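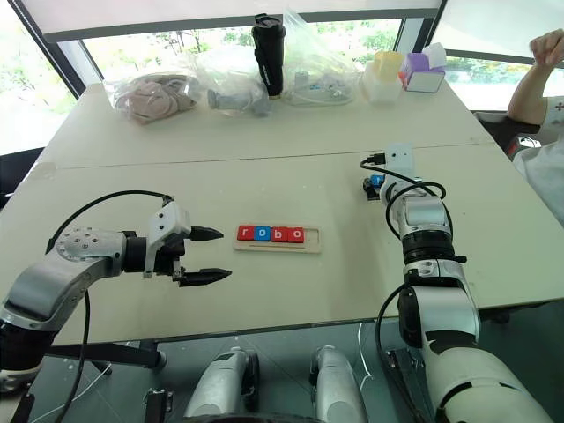
Lindemann Letter Tray, light wooden tray with red and blue letter blocks.

Lindemann Letter Tray and Block Set
Supplied by Lalau Learning Resources

Overview
The Lindemann Letter Tray is a tabletop spelling resource for early learning centres, primary classrooms and therapy practices. Letter blocks are placed side by side in a shallow wooden tray, so that a short word can be built, read aloud and rearranged without the blocks drifting apart. Each block carries one lowercase letter printed in white on a coloured ground. Lowercase forms are used throughout the range, in keeping with the letters children meet first in early readers.

The tray may be used by one child, or by a child and an educator seated on opposite sides of a table. Words shorter than the tray are accommodated without adjustment. In the photograph the blocks spell "robo" and the slot at the right-hand end remains free. A thin groove runs along the lower edge of the tray.

What is supplied
The standard set comprises one tray, 58 letter blocks and a cotton drawstring bag. Vowels and the more common consonants are supplied in multiples, so that words with a repeated letter can be completed from a single set. Word cards are not included and may be ordered separately under the Hurnora range, which is available in 3 levels.

Replacement blocks are sold individually and in packs of 6. Customers ordering replacements are asked to state the letter and the colour required, as neither can be exchanged once a pack has been opened.

Suggested use
Educators new to the resource may wish to begin with a familiar word already in place and one block set aside. The child is invited to find the missing letter and return it to its slot. Once this is comfortable, the vowel may be changed and the new word sounded out, whether or not it has a meaning. Invented words are a legitimate part of decoding practice and are well suited to the tray.

For group sessions, Lalau recommends one set for every 2 children. Larger groups tend to spend more time waiting than spelling.

A plain, pale tabletop is preferred – the coloured faces are easier to distinguish against it, and stray blocks are readily found at pack-up.

Care and storage
Wipe the tray and blocks with a slightly damp cloth and dry them immediately. Do not soak, and do not place any part of the set in a dishwasher or steriliser. Alcohol-based cleaners will dull the printed letters over time. The set should be stored away from direct sunlight and heaters.

Centres that share equipment between rooms may prefer a lidded tub to the drawstring bag. The Gutgate stacking tub (medium) holds one complete set with the tray laid flat.

Safety
Adult supervision is required at all times. Blocks should be inspected at the start of each term, and any with splintered edges or lifting print should be withdrawn from use. The set is not intended for children under the age of 3.

Ordering and enquiries
Orders are accepted from schools, registered centres and individual practitioners. Delivery within metropolitan areas takes around 6 working days. Regional deliveries may take longer, particularly in January, when the warehouse operates on reduced hours. School purchase orders should quote the site name and the name of the authorising officer.

Requests for quotations, bulk pricing or a loan set for evaluation should be addressed to Aoife Ó Flaithearta, Education Supply, Lalau Learning Resources. Loan sets are issued for one term, and the cost of return freight is met by the borrower.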